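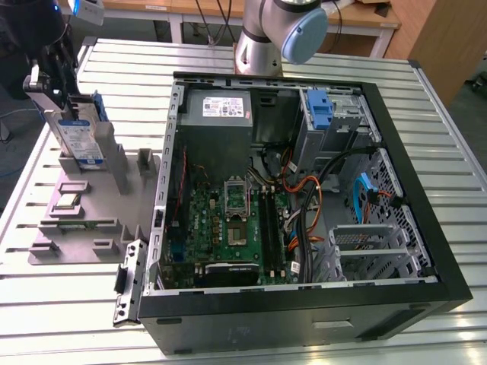

Quick one, on my lunch.

So the old PC has gone. Well, not gone, it's coming apart bit by bit, but I'm not using it any more and I've spent most of this week moving seven years of stuff off it. 2318 photos. Of those I'd say I want 142. The rest are receipts, blurry dogs, the same sunset at Curnwood over and over.

What I really wanted to write about is the sorting. I'm bad at it. I open a folder called "misc" and there's another folder in it called "misc new" and then it's half eleven and I've been reading an email from Maarja about a tent. Good email though. We did go camping in the end, in October, which was daft.

Things I found:

My entire dissertation, nine versions, none called final. A recipe for plum chutney I'd given up on ever seeing again. Chutney is back on!! A letter to the council in Kumbridge about the bins, very cross, never sent. Scans of Mum's handwriting, which I had to stop and sit with for a bit.

Mei-kuen says do it by year and don't open anything, just drag and drop. She's right, obviously. She did hers in an afternoon. I've been at it since Easter and I'm up to 2017.

My system now, if you can call it that: one folder for keep, one for ask my sister, one for bin. Bin is the smallest, wich tells you everything. And a backup drive in the drawer with the takeaway menus, and another one at my sister's, becuase I lost a whole summer once and I'm not doing that again.

Anyway. Back to work. Chutney recipe going up next if I can find jars.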